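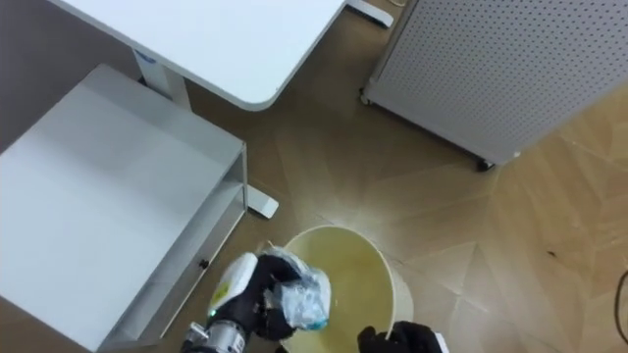
I have been reading Luminița Pascu's Corkolska slowly, two poems at a sitting, and I finished it last night for the second time. It is a sequence about a salt mine and the town built over it. The town has no other name in the book, and the poems are set in the years between the closing of the mine and the first of the sinkholes. I want to set down some notes on how the book is made, mostly on its lines and its syntax, as the few reviews I have seen deal only with its subject.

The book has five sections. The first four are each spoken by one person: a pump operator, a schoolteacher, a surveyor, and the surveyor's daughter. The fifth has no fixed speaker. It takes lines from the earlier sections and resets them, sometimes with a word changed and sometimes with only the line break moved. The method is close to that of the cento, except that the source is the book itself.

The pump operator's section is in couplets, nearly all end-stopped. He reports gauge readings and the state of valves. The verbs are in the present tense and there are very few adjectives. A typical line has four stresses, with the heaviest pause after the second:

the water is up, the water is level,
the night man signs, the day man signs

On first reading I took this as a plain way of setting a scene. On second reading I noticed that the pause moves. In the early poems it sits in the middle of the line. By the end of the section it has slid toward the end, so that the last phrase is often a single word. The sentences themselves do not change in kind. A reader who was not listening for the meter would feel only that the man is getting shorter of breath.

The schoolteacher is the weakest of the speakers. Her poems are in loose blank verse and they explain too much. "Geography Lesson" has a very good opening, in which the children color in the layers under their own street and run out of brown, and then spends a full page telling us what the layers stand for. Pascu seems to have wanted a relief from the couplets, and the looseness does give one, but the section could lose a third of its length. 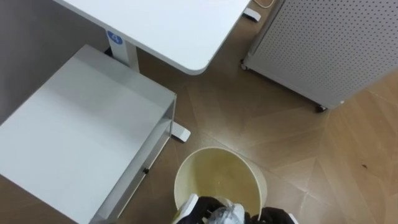 Kolley, 16 August 2020

I stopped there and went back to the surveyor, who needed a third reading.

His section is the technical center of the book. Each poem is headed with a bearing and a distance, and the poem that follows is what he sees, or what he remembers, along that line. The longest is headed with a distance of 295 paces and is one sentence. I parsed it on paper to be sure. The main verb does not arrive until the last stanza, and everything before it is a stack of prepositional phrases: past the weigh house, under the cable, along the wall where the lime has come off. The verb, when it arrives, is "stood." It is in the past tense, and its subject is the house he was born in.

This could easily have been a trick. It works because of the order of the phrases. They are arranged by distance from the speaker, near to far, so the syntax does what the instrument does. When the verb turns up in the past tense, the reader has already been looking at the place for two pages, and must go back and take the house out of it.

There are some problems with the English. I read the book in Julián Toledo's translation, and I do not have the original language, so what I say here rests on his afterword and on a comparison with the Spanish version by Consuelo Carretero, which I can read. Toledo keeps the long sentence whole. Carretero divides it in two with a semicolon before the verb. Her version is easier to follow and I think it is the lesser one, but she does better with the bearings. She leaves them in the degrees and minutes of the original, where Toledo rounds to the nearest degree. He says in the afterword that the minutes "clog the ear." Perhaps they do. The surveyor would not have rounded, though, and a reader of the fifth section needs the minutes, because two of the bearings differ by nothing else.

The daughter's section is the shortest. It is in prose blocks set flush on both sides, with wide gaps inside the lines where a word or a phrase seems to have been taken out. My first thought was that the gaps were holes in the ground, and the jacket copy says the same. I am less sure of that now. In several places the missing word can be worked out from her father's poems, and it is always a word of measure. She drops "deep," "wide," "far." She keeps the names of streets and neighbors. If the gaps are an image of the sinkholes, they are a rather selective one. I would sooner call them a refusal to use his terms.

I wrote to Olga Requena about this, who reviewed the book last November, and she disagrees. Her view is that the gaps are too regular to be read word by word, and that the blocks should be taken first as shapes. She pointed out that the right-hand gap falls in nearly the same position on each page, which I had missed. I still think the missing words can be recovered, but her point about position stands, and it may be that Pascu placed the gaps first and wrote toward them.

About the fifth section I have less to say, mainly as I have not finished with it. The reset lines are printed without any mark to show where they come from. I have traced most of those taken from the pump operator, whose rhythm gives them away. The teacher's are harder. Some of her flattest lines, cut loose from their explanations, turn out to be among the best in the closing pages, and it is possible that I have been unfair to her section, or that it was left slack so that something could be taken from it. I do not find the second idea very convincing. A reader has to get through the section before reaching the use that is made of it.

A note on the edition. The Cotari paperback sets the long sentence across a page turn, with the last stanza alone on the left-hand page. The verb is therefore hidden until the leaf is turned. Hugo Cordero tells me that the earlier Rana printing has the whole poem on facing pages, where the eye can pick out "stood" before reading a word of the rest. I would like to know which layout Pascu approved, and the afterword does not say. The Cotari printing also drops the accent from one place name in the contents list and has a wrong page number for "Weigh House, Winter," which begins two pages later than stated.

I will go on with the tracing and post the table of sources when the teacher's lines are done.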